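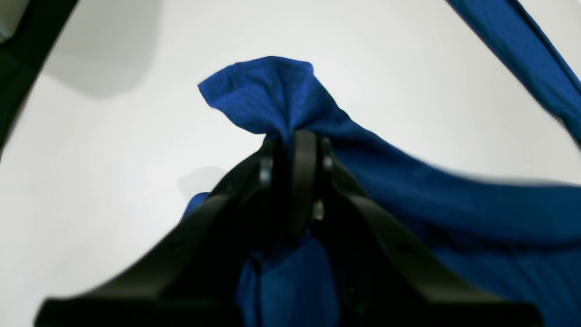
**Household Guidance | Papers and Keepsakes**

# Keeping a Family Collection of Movement Papers

The Kusuma Library of Labor and Dissent receives regular inquiries from households that hold anarchist, syndicalist and free-thought material: newspapers, strike leaflets, membership cards, letters from exile. The following advice is intended for those who wish to keep such papers at home.

## Before handling

Wash and dry the hands. Gloves are not needed for paper and tend to make brittle pages harder to turn. Clear a large table, remove all drinks and ink pens, and work in pencil only.

Leave the papers in the order in which they were found until that order has been written down. In the Pernen papers, 288 letters had been kept in bundles by local group, and the bundles were the only evidence of who belonged to which. Had they been sorted by date on arrival, that information would have been lost.

## Newspapers and pamphlets

Much of the movement press was printed on the cheapest stock available. Expect yellowing and loose edges.

- Unfold newspapers once and store them flat. Where a sheet resists, stop and leave it folded.
- Do not use adhesive tape of any kind on a tear. Place the torn page in a paper folder and note the damage on the outside.
- Remove rusted staples only if they lift without force.
- Keep no more than 15 pamphlets in a folder.
- Store clippings apart from letters.

Acid-free boxes are preferable. A clean shoebox lined with acid-free paper is acceptable for a short period.
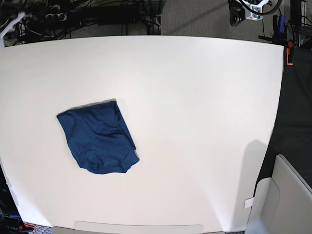 *Dark navy-blue fabric on a white tabletop.*

## Where to store the boxes

Select an interior closet on a main floor. Attics, garages and basements should be avoided, as should any wall that carries water pipes. Boxes should stand at least three inches above the floor. Check them each January and again in late summer for insects and mold. Moldy papers should be bagged separately and kept away from the rest until a conservator has been consulted.

## Recording what is there

A plain list is sufficient. Give each item a number, a title, a place of printing if stated, and the name of the person from whom it came. Many contributors signed with pen names. Record the name exactly as printed, and place any suggested identity in square brackets with the source of the suggestion.

The Library's own list of pen names, the Kollent Index, has over 900 entries and may be consulted in the reading room on Tuesday afternoons.

## Copies

Photograph pages in daylight, away from direct sun, and keep two sets of files in separate locations. Families in the Cliltico district may borrow a copy stand from the front desk. Papers should not be sent through an automatic sheet feeder.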